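**Buzzers or written answers for a 40-person trivia night?**

**porchlight_dan** wrote:

Started running a monthly trivia night in the back room at Nyarko Hall this spring. We've been doing it the usual way: teams of four or five, answer sheets, swap and score after each round. Attendance is fine but the energy drops hard during scoring. Last time I clocked one scoring break at eleven minutes.

I'm thinking of going to buzzers for at least half the night. Has anyone made that switch with a crowd this size? Room holds 40 at tables. Questions come from the Wodareo packs plus whatever I write myself. I have 819 of my own saved up in a spreadsheet, most of them not tested on anybody.

---

**quillback** wrote:

Don't. I ran buzzers for two seasons and went back to paper. Two or three people answer everything and the rest of the room looks at their phones. On paper the quiet person at the table who knows rivers gets to whisper it and be useful. With a buzzer she never gets there in time.

Fix the scoring instead. Collect the sheets, start the next round right away, and have someone else score while you read. Our breaks went to zero.

---

**marta_in_toledo** wrote:

I disagree with most of that. It depends on how you write the questions. If they're short facts ("What is the capital of...") then yes, the fastest hand wins. Write them as a paragraph that starts obscure and gets easier and it evens out a lot, because people have to decide when they're willing to risk it.

Also take points off for a wrong buzz. Without a penalty you'll have people hitting it on the third word.

---

**porchlight_dan** wrote:

How big a penalty? Same as the value of the question, or half?

---

**marta_in_toledo** wrote:

Half. Full penalty makes them too careful and you end up reading every question to the end anyway.

---

**tablenine** wrote:

We do a mixed format and I wouldn't go back to either one alone.

- Rounds 1 and 2: paper, ten questions each
- Round 3: buzzers, one player per team at a time, rotating every question
- Round 4: paper, picture or audio round
- Round 5: buzzers, open to the whole team

The rotation in round 3 takes care of quillback's problem. Everybody has to take a turn. Some people hate it for the first month and then stop mentioning it.

We call round 3 the Grinder. It should run about 15 minutes and no longer.

---

**quillback** wrote:

Forcing shy people to stand up and lose in front of a room isn't fixing my problem. We lost a whole table that way. They told me so in the parking lot.

---

**tablenine** wrote:

They don't stand up. The buzzer gets passed around the table. And a team can pass a player once per round, no reason needed.

---

**quillback** wrote:

OK, the pass is a decent rule. We didn't have that.

---

**Lamisi Wumbei** wrote:

I host for the Gelley league, so here are some numbers. Last season we asked 3,046 questions over all our nights, with 346 of those on buzzers. We had nine formal disputes and eight came from the buzzer questions. Most were one of these:

1. Two teams buzzed together and the host guessed.
2. The player buzzed, then waited for a teammate to feed the answer.
3. The host kept reading after the buzz.

For the first, get a set that locks out everyone after the first press, or appoint one person who does nothing except watch. For the second, we allow three seconds and count it out loud. For the third, you just have to practice stopping in the middle of a word. Record yourself at home. It took me several weeks.

I'd still use buzzers. But type up the rules on one page and put it on every table before you start. Don't announce them from memory.

---

**porchlight_dan** wrote:

That's very useful. Do you let teams confer before they buzz?

---

**Lamisi Wumbei** wrote:

Before, yes. After, no.

---

**halfpint_hal** wrote:

Other side of it: cost and noise. Proper lockout sets aren't cheap, and the cheap standalone ones all sound alike unless you hunt for different tones. If your back room shares a wall with anyone, ask them first. We got a complaint in our second week and had to move to 6:30.

Hand bells work too. Four different pitches, and you learn them fast.

---

**quillback** wrote:

Bells roll off tables. Put down a cloth.

---

**marta_in_toledo** wrote:

If you use separate buzzers, go by color for the team names too. "Purple" is quicker to call than "Quiz Pro Quo" and you don't hesitate over who it was. Pictures from my end, mine live on a tray:

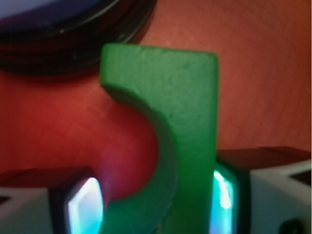
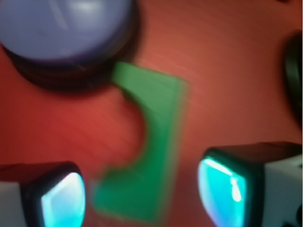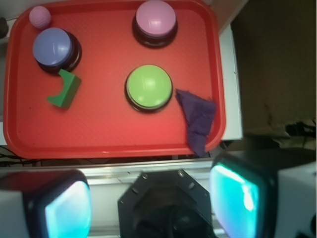
*Green hook-shaped piece in the first two, buzzers on the tray in the last.*

---

**halfpint_hal** wrote:

Agree on calling colors. We let teams keep their silly names for the final scoreboard and nothing else.

---

**porchlight_dan** wrote:

Update, Saturday, August 26, 2023. Ran the mixed format last night -- paper, paper, buzzers with rotation, paper, open buzzers. Half penalty, three-second count, one pass per team. Rules sheet on every table.

Went OK. Round 3 ran 22 minutes, so too long. I had 20 questions in it and will cut to 14. One argument over a late answer, settled by pointing at the sheet. Scoring during the next round worked and I'm keeping that whatever else changes. Thanks quillback.

Two tables said they'd prefer all paper. One asked for all buzzers.

---

**quillback** wrote:

Put me down with the two tables.

---

**tablenine** wrote:

14 is still a lot if they're the long kind. Try 12 and keep two spare for ties.

---

**porchlight_dan** wrote:

Will do 12. Next decision is whether the November one gets a theme. I'll start a separate thread for that.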